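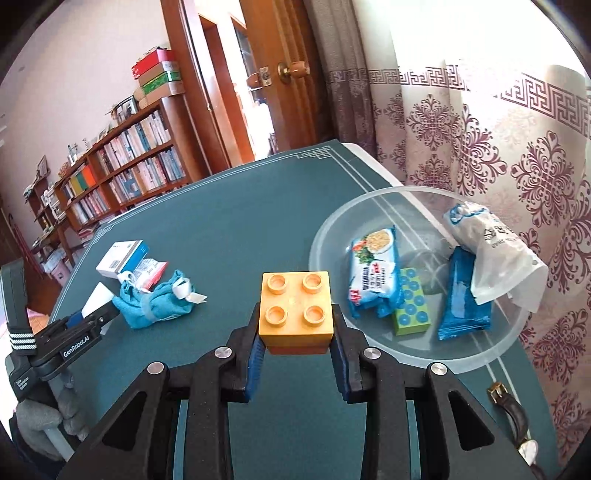

Yellow-orange toy brick with four round studs, held just above a teal tablecloth

Home | Aircraft | Headsets | Parts | Contact

Skonora 4 Headset for Ultralight and Light Sport Aircraft

The Skonora 4 is a passive headset for open and enclosed cockpits. It weighs 12 ounces without the cord and plugs into standard twin GA jacks. The boom mic swings to either side -- handy if you swap seats with a student.

Gel ear seals and a cloth head pad are included. Spare seals are sold in pairs. A helmet kit for trikes is sold separately and takes 3 minutes to fit.

Cord length is 4 feet, straight. For pusher types with the jacks behind the seat, order the Mullora extension.

Warranty: 19 months, parts and labor. Send repairs to Domnica Neagu at the Pronudon service desk.

3 comments | Share

This site uses cookies. Accept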